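Prukden Kitchen Handling Set: data card

Maintained by Nkechi Isah, Clinville site. Last revised 11th January.

What this is

Recordings of a robot arm doing countertop jobs in our Clinville demo kitchen: moving plates, picking up soft toy food, gripping bar handles. There are 1,870 episodes, all run by a person on the controls. The people who did that work used to set up and clear the test counters by hand, and most of them still do.

Read this before you quote us

The December announcement said the arm had "freed up" the counter staff. I would not repeat that. Of 300 shifts logged by Rocío Aguirre, 151 included at least one hour of resetting objects for the arm — work that did not exist before it arrived. Nobody was let go. Nobody's day got shorter either. The job changed from handling plates to watching something else handle plates, and the pay grade stayed where it was.

Rocío's log is in the shifts folder. It is patchy for the Palacios room, where people were asked to fill it in after hours and mostly declined.

Known problems

1. Fabric food is forgiving. A grip that would crush a tomato leaves no mark on a quilted toy, so success labels say very little about real food.
2. Labels were entered by the same person running the arm. Only 40 episodes were checked by someone else.
3. Counters mix surfaces and leave hardware among the food. Expect a plate on a bamboo board, a dark metal handle along the board's edge and veined white marble past it, all within reach of the fingers.

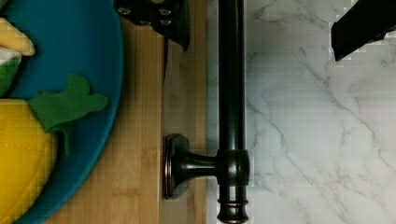 4. Idle time was trimmed out. If you want to know how long a task takes a worker, start to finish, you can't get it from these files.

Use

Fine for grasping research. Please don't use it to set staffing levels or work rates. The Groltby branch tried that with an early copy, and the targets had to be withdrawn.

Corrections go to Nkechi. Questions about the shift log go to Rocío, during her paid hours.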